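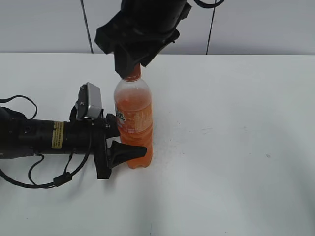
Deux pinces autour d'une même bouteille : l'une par le haut, sur le bouchon, l'autre à hauteur de la base.

Chiffrer un poste à deux bras pour ouvrir des bouteilles

Ce guide reprend la méthode suivie pour le poste Stutik de notre atelier de Flistthorpe. Il s'adresse à ceux qui doivent remettre une demande de budget avant l'été. Les montants sont hors taxes.

Étape 1. Décrire le geste avant le matériel
Écrivez en une ligne ce que le poste doit faire : tenir la bouteille, saisir le bouchon, dévisser, poser. Notez le diamètre du bouchon et la hauteur de la bouteille. Ces deux cotes suffisent pour une première consultation des fournisseurs de pinces.

Étape 2. Compter un bras ou deux
Avec un seul bras, il faut un bridage fixe au format de la bouteille. Nous avons reçu un devis de 392 € par format chez Pandey, et nous avions 8 formats à traiter. Le second bras coûte plus cher à l'achat mais évite de refaire l'outillage à chaque référence. Demandez les deux variantes dans la même consultation.

Étape 3. Lister ce qui va autour du bras
C'est la partie oubliée le plus souvent. Prévoyez une ligne séparée pour chacun de ces postes :
- caméra de poignet et support
- doigts de pince de rechange
- câbles, ferrites et colliers
- plateau clair, facile à nettoyer
Pour les câbles, mesurez bras tendu et gardez du mou. Un câble qui pend sur le plateau gêne vite les trajectoires. Nous avons réservé 1 000 € à l'ensemble, hors caméras.

Étape 4. Réserver du temps d'essai
Comptez 16 heures de réglage par format pour le premier, moins ensuite. Achetez les bouteilles d'essai en même temps que le reste, dans la boisson réellement conditionnée. Une bouteille pleine et débouchée se tient plus bas et sans serrer fort : relevez l'effort de serrage à ce moment-là et transmettez-le au fournisseur de la pince.
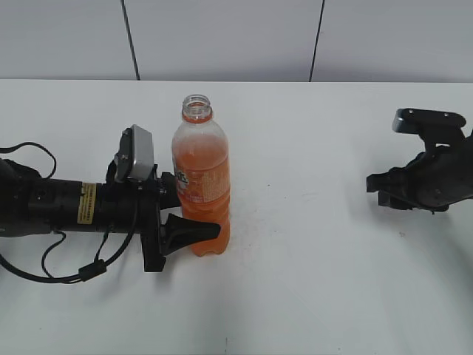

Étape 5. Comparer les offres
Ramenez chaque offre au même périmètre : bras, pinces, caméras, mise en service, formation. L'offre Jillo n'incluait pas la mise en service, que nous avons dû ajouter à la main. Vérifiez aussi le délai des pièces d'usure et la durée de validité du prix, puis joignez le tableau à la demande.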